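February 9, 2020

Sunday, laundry's going, coffee is cold already, typing this fast before I have to pick up my mom. Several of you asked how the automation thing is going at work so. Here goes.

Quick recap if you're new. I've been at Widura since October. We do returns. People order clothes and kids' stuff online, change their minds, and it all comes back to us in bags and boxes. Somebody opens it, shakes it out, decides if it's sellable, folds it, sends it on. That somebody is me and 12 others on my shift.

The robots are going on the first step. The pulling apart. Cloth comes out of a bag in a wad and you have to get one piece off the wad before you can do anything else with it. Sounds like nothing. My wrists would like a word. Krisztina has been doing it longer than any of us and wears braces on both hands by Thursday.

So when Kamil (our floor lead) stood up in the break room and said arms would be doing some of the untangling, nobody cheered and nobody booed. Anikó asked the question we all had, which was how many of us. He said no one goes, hours stay the same until summer, and after that he'd tell us what he knew when he knew it. I beleive him. I do not know if I believe the people above him. Different thing.

What's changed so far, for me:

My target used to be 100 bags a shift. Now 3 of us rotate off the line to work with the setup and on those days there's no target at all. Weird feeling. I kept looking up at the board for my number.

Also I get asked stuff. Raphaël, the engineer, wants to know where I grab a shirt and why there. I had never once thought about it. Collar or hem, never the middle, the middle just gives you a bigger wad. He wrote that down! Like it was something. Been folding other peoples clothes for years and that was the first time anyone wrote down a thing I said about it.

Bad parts. The line is lonelier with people rotating off. Jolán says her half of the table talks less now and she's right. And pay is the same whether you're teaching the thing or working next to it, which a few of us have brought up. Will keep bringing it up.

Soft toys are their own headache btw. They come back mixed in with the clothes all the time, same bag, and a toy goes to a diffrent bin than a shirt. We do it without looking. For an arm that's a whole separate job.

Anyway I got the ok to post a few of these. More next week if I'm not wiped out. If your work is going through the same thing tell me in the comments, esp. about the pay part, I want to know what other places are doing.
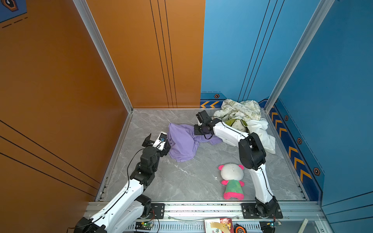
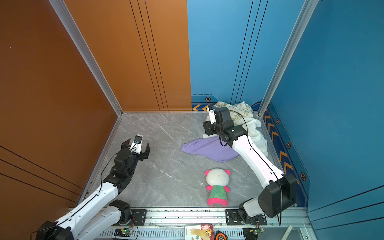
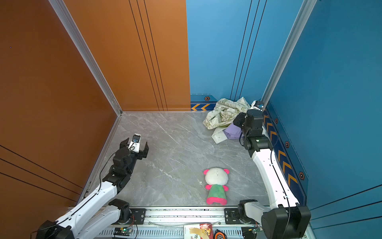 Both arms, the cloth and the panda-ish toy, all three pics.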